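Abrehet Endale on Matching Paint Across Batches
2021-07-11
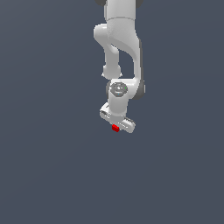 Abrehet Endale has spent 17 years matching industrial coatings by eye and by instrument, most of them at Dakano, where she runs the color lab. Her complaint about the trade is that customers specify a color and forget to specify the gloss. "A gloss white and a matte white from the same tint base will read as two whites," she says. On a rounded, glossy white casing against a flat slate blue-gray, the curved surfaces pick up soft gray shading, and a buyer comparing that with a flat chip will often report a mismatch. The pigment may be correct in both. The chip has no curve to shade.

Her procedure starts with the standard. Dakano keeps its master panels in a dark cabinet and replaces them every November. Working panels are cut from the same sheet and discarded sooner. "People hold the master up to the window all day and then wonder why it drifted," Endale says. Whites with an organic binder yellow in the dark as well, so the cabinet does not settle the matter, and each master is measured before it is used.

Measurement is done at 9 points per panel on a bench spectrophotometer. The lab takes readings from 400 nanometers upward and gives little weight to anything below that. Endale reads the curve before she reads the color difference figure. Two panels can agree under the daylight lamp and separate under a warm one, and the single figure hides it. "If the curves cross more than twice, I go back to the formula. I don't care what the number says."

The hardest job she remembers was a gray for Galbraith, which had split an order between Dakano and a second supplier, Tesico. Both batches passed. Assembled side by side, they did not match. The two plants had used different blacks, one with a blue undertone and one with a brown. It took 28 drawdowns to find a blend that sat between them. Galbraith now names the black in its purchase orders.

She is cautious about software. The lab licenses a formulation package called Wondlow, which she uses for a first guess. "It gets you close on mid-tones. On whites and very dark grays I still do the last additions by hand, with a syringe." Film thickness is the usual reason a good formula fails at the customer's line, in her view, and she asks for a thickness reading with every returned sample. Most arrive without one.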